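Open house at Patby, Mon 9 December

Teresa Egan and I drove over after lunch and got there just as the second group was going in. Patby takes up the ground floor of the old Gastach building, next to the rail yard. Parking is at the back, and the door you want is the one by the loading dock. We signed in, got a paper badge and a pair of safety glasses, and waited in the hall with 8 other visitors.

Shahab Tabrizi led the tour. He runs the teaching floor, where people show robot arms how to do repair and assembly jobs. The first stop was a row of benches where the operators work by remote control. Each one sits at a desk with two hand controllers and a screen, and the arm copies what the hands do. There is a small delay, and Tabrizi said new people spend their first week learning to slow down for it.

At the next bench they teach by hand. You switch the arm to a loose mode, take hold of it near the wrist, and walk it through the job. Teresa tried this with a peg and a block. She said it felt like pushing a shopping cart with one bad wheel.

The job we watched longest was a desktop computer. Forough Bahrami was at the controls, with the arm working inside an opened case and the wrist camera up on a monitor for the group. The task is to put a processor into its socket. A full run is recorded from start to finish, and the target for this one job is 700 runs before they train on it. 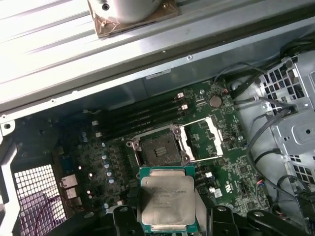

Wrist camera view: the processor gripped by its edges, just short of the open socket.

Bahrami talked while she worked. Getting hold of the part is the easy half, she said. Lining it up takes patience, as the camera sits close and the part itself covers some of what you want to see. She moves a little, stops, looks, and moves again. They keep the bad runs as well and mark them as bad. The memory modules are a separate task with its own set of recordings.

Someone asked why they don't use clean new machines. The answer was that repair shops don't get clean new machines. Patby buys old ones by the pallet from a dealer called Sugiyama.

The last room was the review room, where Homa Moradi goes through the recordings and trims the dead time at the ends. Her list stood at 2961 clips that afternoon. She showed us two attempts at the same job by different operators, and one took twice as long as the other. Both had been kept.

Coffee was in the front office. The next open house is in August, and you have to sign up ahead of time at the front desk.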